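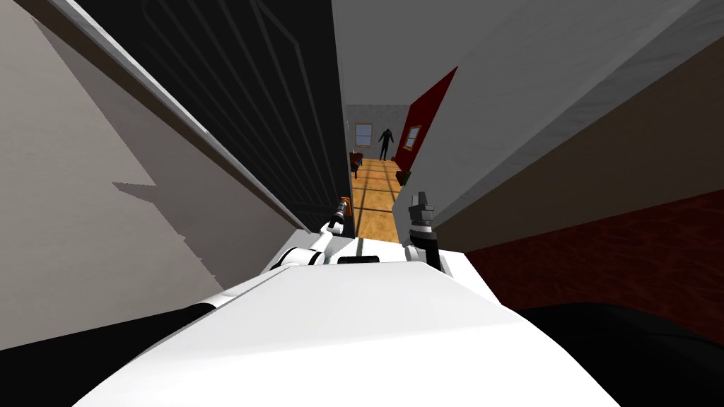
Head-camera render from the Vuketti simulator, narrow-passage split. Both arms are forward of the body, with the opening to the second room between the two grippers.

Zostia: simulated narrow-passage episodes for two-armed mobile robots

Data card and usage notes
Release 2, January 16, 2024
Maintainer: Muammer Güneş, Skovoddale

Summary

Zostia is a set of simulated episodes in which a mobile robot with two arms has to pass from one room to another through a tight opening. It was made to test one question: does a policy that plans base and arm motion together get through more often than one that folds the arms first and then drives? The release holds 1,379 episodes, of which 1,218 are for training and validation and 161 are held out for testing. All images are rendered. There is no real-world footage in the release.

The method tested against the data is called Ban. A short account of it is given below, with the main results. The weights are distributed separately.

What an episode contains

Each episode is one attempt at one passage. It starts with the robot in the first room, facing the opening, and ends on success, contact or time-out. The following are stored for every step:

rgb - colour render from the head camera
depth - aligned depth, in metres, with no sensor noise added
joints - positions and velocities for both arms
grippers - opening value for the left and right gripper
base - position and heading in the room frame
action - the command sent at that step
contact - link names of any pair in contact, empty otherwise

The head camera looks forward over the top of the body, so the upper surface of the robot takes up much of the lower part of most renders. We don't mask it. Two early runs with a body mask gave worse clearance near the door frame, where the policy seems to use the edge of its own body as a reference. The mask code is still in tools/ for anyone who wants to repeat this.

The left and right grippers are different models and have different outlines. Left is always the slim one with the orange-brown tip. Do not mirror images as a form of augmentation unless you also swap the meshes, because a mirrored render shows a robot that does not exist in the simulator. Release 1 had mirroring turned on by default. It is off now.

Rooms and passages

Rooms are built by Vuketti from a list of wall segments, openings and furniture. Wall colour, floor texture, door colour and light direction are drawn at random for each layout. Opening width is drawn from a fixed range per split and is stored in layout.json under opening_w. There are 353 distinct layouts. No layout appears in both the training and test parts.

Doors are placed in the open position or part open. They are rigid and do not move when touched. A touch on a door counts as contact in the same way as a touch on a wall.

Some layouts have a standing human-shaped figure in the far room, in dark clothing. The figure is static. It is treated as an obstacle with a wider margin than furniture, and the margin can be changed in config/margins.yaml. The figures have no identity, and none was made from a scan of a person.

Shadows come from a single light with a low-resolution shadow map, so their edges can look stepped on large walls. We left this as it was. A higher-resolution map made rendering slower and did not change the success rate on validation.

Method

Ban takes the current colour and depth images together with the joint state, and produces a short sequence of commands for the base and both arms. Only the first part of each sequence is carried out before the next one is computed. The network has a shared image encoder and two output heads, one for the base and one for the arms. The heads exchange features once, before the last layer.

Training is in two stages. In the first, the policy copies paths from a planner that has full knowledge of the layout. In the second, it is run in the simulator and corrected by the same planner wherever it comes within the contact margin. The planner is not used at test time, and the policy never sees the layout file.

The comparison policy, called fold-first in the code, moves both arms to a fixed compact pose and then uses the same encoder to drive the base. It has the same training episodes and the same number of updates.

Results

All figures are on the 161 test episodes. Success means that the whole robot is past the opening with no contact and before the time limit.

Ban: 128 successes, 24 contacts, 9 time-outs
Ban without the second training stage: 97 successes, 55 contacts, 9 time-outs
Fold-first: 109 successes, 19 contacts, 33 time-outs

Fold-first has fewer contacts than Ban. Its lower success count comes from time-outs, mostly in layouts where there is too little room to fold the arms near the opening and the robot has to back away first. If contact is costly in your setting and time is not, fold-first is the better choice on these numbers.

Ban's contacts are mainly at the left elbow. The elbow is often outside the camera view when the arm is bent, and the policy then has only the joint state to go on. Adding a second camera is the obvious thing to try. We have not done it.

The results are from a single training seed per policy. Differences of a few episodes should not be read as meaningful.

Known problems

- Depth values on window panes are those of the pane. A real depth sensor would often return something else.
- Small objects on the floor next to a door can overlap the door mesh slightly. This affects contact only if the robot touches the object.
- The contact field lists the same pair twice in some steps. Remove duplicates before counting.
- Base heading wraps at pi. The loader unwraps it, but the raw files do not.
- Dark door panels give little texture in the colour image. Policies trained on colour alone do badly on them, and we suggest keeping depth in.

Loading

The loader needs Python 3.9 or later and NumPy. Unpack the archive, set ZOSTIA_ROOT to the folder that holds layouts/ and episodes/, and run:

python tools/check.py
python tools/show.py --split test --index 0

The first command compares file hashes with the list in the archive. The second opens one episode with the render on the left and the joint plot on the right. Use --no-window on a machine without a display.

Changes since release 1

Mirroring turned off. Gripper opening values stored per side, where before there was one shared value. Test layouts redrawn after an overlap with the training layouts was found in April. Results reported on release 1 should not be compared with the ones given here.

Use and limits

The data is meant for research on motion through tight indoor spaces. It should not be used as evidence that a robot is safe near people. The figures in the far rooms do not move, react or step into the opening, and a policy that avoids them has been tested on nothing harder than that.

Episodes and code may be used and changed for non-commercial research, with credit to the Zostia data card and the release number. Reports of broken episodes should give the episode id and the output of check.py.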